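4.2 Wrist camera against fixed camera

We ran 493 picks with the Jirnwood gripper under the Lunik controller, and the keys were the most exciting item of all! They lie flat on brown paper, and each camera gives the policy something quite different to work with – fuzzy cloth and bare metal side by side.
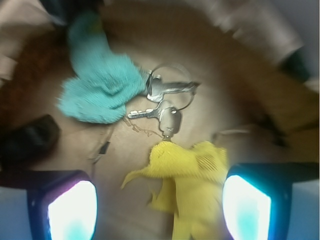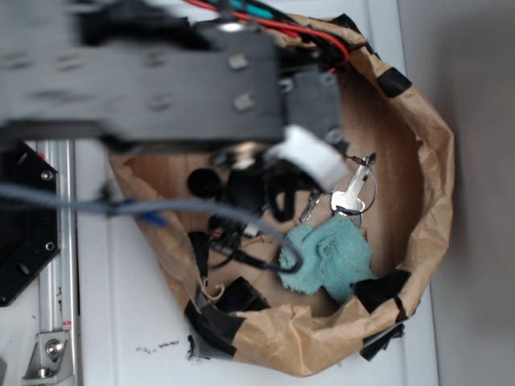
Figure 4. Keys in the paper container, from the wrist camera and the fixed camera.

Does the controller need both views? For flat items we think so, and we kept both for all later runs.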